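Packing and Spares Group – notes from the January get-together
Taken by me again, as my handwriting is apparently the least bad

Present: Phong Ngô (chair), Maureen, Idris, Kasia, Pete from the shop floor, me. Geraldine sent her apologies and a very long email, which I've folded in where it fits.

We started at ten past two once Pete had found a chair that didn't tip.

1. Last time's notes

Agreed as right, apart from Maureen pointing out that I'd written "tape budget" where I meant "tape gun budget". These are two different budgets and she'd like it known that she has not overspent on either! Corrected.

Still hanging over from last time: the label printer by the back door (Idris, still chasing), the shelf above the sink (Pete, done, and very nice it is too), and the question of who orders the marker pens. I seem to have said yes to the pens.

2. Boxes

This took up most of the afternoon, so bear with me.

Phong went through the stock figures first. We've got 601 of the small plain brown boxes left and 448 of the medium, and at the rate the spring parcels go out the medium ones will run short before the small ones do. Kasia thinks we're using mediums for things that would sit perfectly well in a small, and I have to say I'm one of the guilty ones. If the medium pile is nearer, I take a medium. Phong suggested swapping the two piles over, which got a round of nodding, and Pete will do it when he next has the trolley.

Then we got on to which supplier. The Borkowska boxes are the ones we've had since the autumn and people mostly like them. Idris feels the flaps are a bit stiff and want to spring back up while you're filling, so you end up holding one down with your elbow. Maureen said she folds all four right back on themselves before she puts anything in and has never had any bother. She showed us on the one she'd brought along and I must admit it stayed open beautifully. I'd been bending mine up and hoping.

The Ronano sample boxes came in a bit cheaper but Kasia had two of them go soft at the corners in the porch over one damp night, so there wasn't much love for those. Phong will ask Borkowska whether there's a better price if we take a bigger order, and we'll leave Ronano alone for now.

There was a longish chat about hand holes. Some boxes have a round hole in the face and some don't, and it's useful for pulling one towards you across the table, but Geraldine's email says (in capitals) that small items escape through it. She lost a bag of buttons that way. Pete's view is that anything small enough to go through the hole should be in a bag inside another bag anyway. We went back and forth on this for a good while.

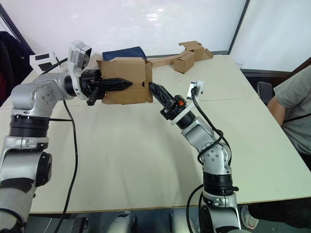 In the end we settled that boxes with a hole are fine for clothing and anything soft, and anything with loose bits goes in a box without one. If there are only holed ones left, put a patch of tape over it on the inside. Kasia will write that up on a card for the wall in big letters, and Geraldine can have it in capitals if she likes.

Agreed: swap the piles (Pete). Ask for a price on mediums (Phong). Card for the wall (Kasia).

3. Folding

Following on from the boxes, Maureen wanted to talk about folding, as she'd opened a parcel that came back to us and said it looked like somebody had posted a washing-up heap. No names were mentioned. I looked at my shoes.

What she'd like is everything folded to the width of the box before it goes near the box, and then put in with the fold facing up, so that whoever opens it sees a nice clean edge first. Heavy things at the bottom, which you'd think goes without saying. Idris asked about the bags, the flat fabric ones, because they never know if they're meant to be folded in half or in thirds. Thirds, says Maureen. Halves leave a crease right across the middle and the handles stick out.

Kasia asked if we could have a go at rolling instead, as she rolls everything when she goes away and gets twice as much in. Maureen was polite about it. We're going to try rolling on the socks and scarves only and see what people say in the next lot of feedback cards.

Agreed: thirds for bags, rolling for socks and scarves as a trial.

4. The packing table

Everyone is pleased with having a table kept just for packing. It's a proper height for once, and my back has noticed. The only grumble is that things keep getting left on it. In one week Idris cleared off a cardigan, three mugs, a stapler and half a packet of ginger biscuits (he says half, we've only his word for it).

Phong's suggestion was one box on the table at a time, with the thing you're about to pack next to it or behind it and the rest waiting on the shelf. Pete worried it would slow us down. We talked about how it went in the December rush, when there were five or six boxes open at once and two people's orders got mixed up, and he came round to it. So that's the rule from now on, and the shelf Pete put up over the sink is for mugs. Please use it for mugs!

There was also a question about wiping the surface down. Cardboard leaves more fluff than you'd think. A dry cloth at the end of each session will do, and Kasia is bringing in a stack of old flannels.

5. Tape and filling

We've been trying the Lokia paper tape against the plastic one. I like the Lokia because you can tear it by hand and it doesn't make that dreadful screech, but Maureen finds it lifts at the ends if the box is at all dusty. Pete says to rub it down with the side of your thumb. She says she does. We'll carry on with it for the small boxes and stay with plastic on the mediums until somebody has a better idea.

Filling next. The Nuvard crinkle paper is lovely but it gets absolutely everywhere, and Geraldine's email had a whole paragraph on finding it in her handbag. Idris pointed out that we sent 1,062 parcels last year and that's a lot of crinkle to be buying when the stockroom is full of old newspaper. Kasia isn't keen on newsprint near anything pale. We met in the middle – plain tissue round the light-coloured things, scrunched newspaper in the corners, and the crinkle saved for gift orders.

Agreed: as above. I'm to find out how much tissue we've got (I think there's a roll under the stairs).

6. Returns

A quick one. We had 219 boxes come back over the year that were still good enough to use again, and they're stacked flat behind the door where everybody walks into them. Phong would like them used up before we open any new ones. Old labels to be peeled or covered completely, please, as one parcel went on a little holiday back to the lady who'd returned it. She was very nice about it and sent us a card.

Pete will move the stack somewhere less dangerous.

7. Anything else

Maureen has a spare tape gun at home if anyone wants it. Idris does.

Kasia asked if we could start at half past one in future so she can get away for the school run. No objections, so half past one it is.

I asked what colour marker pens people want. Black, with one red for fragile. Pete wanted green and was outvoted.

We finished at twenty to four. Phong is doing the cake next time – he's promised lemon.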